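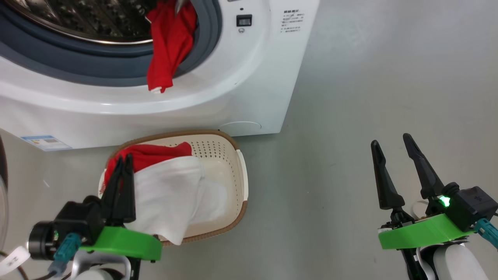
The claim that guests eat more of a stacked cheese "cake" than of an iced one rests mostly on what guests say afterward, and we doubt that what they say can carry it. Kallio and Furtună asked guests at two receptions, one at Dostutton and one at Staswood, to describe the cheeses they had eaten and to say how much they took. The descriptions are short and the words in them are loose. "Red" is a good case. In ordinary use it covers the bright red of the garment draped over the lip of the washer door in Figure 2, and on the returned forms it also covers a washed rind that the supplier's own sheet calls pale orange. If a guest will call that rind red, we are not sure what to make of the same guest's "large slice" or "hardly any." The original report treats the first kind of answer as noise and the second as data. We could find no argument for the split.

The second problem is who answered. Of the guests at both receptions, 55 returned a form, and the forms were handed out at the cheese table. People who never went near it had little chance to be counted. Walczak has defended this by saying that the study was about eaters of cheese and that non-eaters were outside its scope. That would be fine if the conclusion had stayed inside the same scope. It did not. The abstract speaks of "guests" throughout, and the trade leaflet that followed it speaks of "your guests," with a picture of a five-tier stack on the cover.

Then there is the matter of weight. At Staswood the leftover cheese was weighed by kitchen staff at the end of the evening, rinds included. At Dostutton the rinds had been trimmed and thrown out before anybody got to the scale. Segura noticed this when she went back through the kitchen notes, and to her credit she put it in a footnote, but the two totals are still added together in the main table. A whole Ilie of the size served at these receptions loses a fair amount of weight when the rind comes off. We do not know exactly how much, and neither did the authors, so the combined figure should be read with that in mind or not used at all.

The comparison with iced cake is weaker again. No iced cake was weighed at either event. The figure used for it comes from an earlier set of receptions, held in April at a different venue, where the cake was cut late and most of the older guests had gone home. Any caterer will tell you that a cake cut late is a cake that goes back to the kitchen. The cheese stacks were put out before the dancing, with bread, grapes and a person behind the table offering to cut. It would be odd if more of the food had not gone. The same plain sponge, put out at the same hour with the same person behind it, might have done just as well - we would like to see it tried before couples are told to change their order.

Coman raises a point in favor of the original work that deserves a fair hearing. He notes that the stacks were supplied by Vastell as whole wheels, and that uncut wheels from the upper tiers could be wrapped and taken home by the family. On his reading, this is the real saving, since an iced tier that has been on display under warm lights is seldom worth keeping. We think he may be right about the iced tier. Whether the wheels were eaten once they got home is another question, and one that the study did not ask. A half wheel of blue cheese is a lot for a newly married couple who are about to go away. Moving food from the venue's bin to a household bin would look like a gain on the venue's records and would be no gain at all.

We also looked for any sign that taste mattered. Each form had a rating scale from 1 to 5, where 5 meant "would choose this again." Nearly every cheese on the table scored well, including one that, going by the kitchen notes, came back almost untouched. It may be that guests were being polite about a friend's wedding. It may be that they were rating the day. Either way, the ratings do not line up with what was left on the boards, and the report does not mention the mismatch.

None of this shows that cheese stacks are wasteful, or that couples who like them should order something else. It shows that the case made for them so far is thin. In the next section we set out a smaller test, using one venue, one serving time and one rule for rinds, in which both cake and cheese are weighed before service and again after it. Forms will still be handed out - guests seem to enjoy filling them in - but no estimate of the amount eaten will be taken from them.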